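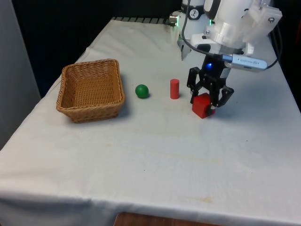

Monday, and a long weekend's worth of toys still to sort. I have been putting off the block box since August. It lives under the bench in the back room at Crichton, and over the years it has turned into the place where any small thing ends up.

The box came from a garage sale and was sold to me as a complete set of 58 pieces. I never checked. Since then a second set got mixed in, one from a shop called Bimeo that closed a while ago, plus whatever the kids brought home. I wanted it back to one set we could use and one bag to give away.

What I use for sorting

An old white tablecloth goes down first. It has a few stains that never came out and I don't bother ironing it, but small pieces show up well on white and they don't roll as far as they do on bare wood. Then a wicker basket for the keepers. I bought the basket at the Warnow market for 18 dollars and it has held bread, mail and mittens at different times. The rim is rolled, so it's easy on the hands when you carry it full.

I do a few pieces at a time. If I tip the whole box out I lose interest halfway.

Shape first, colour second

I used to sort by colour because it looks nicer. It doesn't help much when somebody wants to build a tower and all the cylinders are in with the cubes. Now I go by shape. Flat sides go together, cylinders go together, and balls get their own bag or they end up under the couch.

Red is the hard one. Both sets had a lot of red, and the two reds are close enough that I can't tell them apart under the kitchen light. Daylight is better.

One of the red blocks has a small handwritten mark on it in dark ink, a letter as far as I can make out. The surface is a bit worn as well. I'm leaving the mark on. It goes in the keeper set.

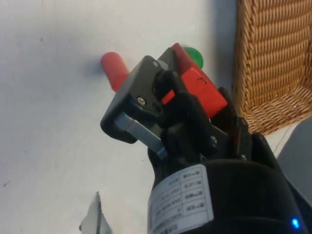

Cleaning

Damp cloth, a drop of dish soap, dry straight away. Don't soak wooden blocks. I did that once with a batch and the corners went fuzzy, and I spent an evening with sandpaper fixing them. Worn paint I leave alone.

Where it all goes

The keepers go back under the bench, basket and all. The bag for giving away goes to the Unar toy library, which is open again on Saturday mornings. They like things sorted before you drop them off, and they don't take anything with chipped paint.

I still have the train tracks to do. They're in the hall cupboard behind the vacuum and they can stay there until the weather turns.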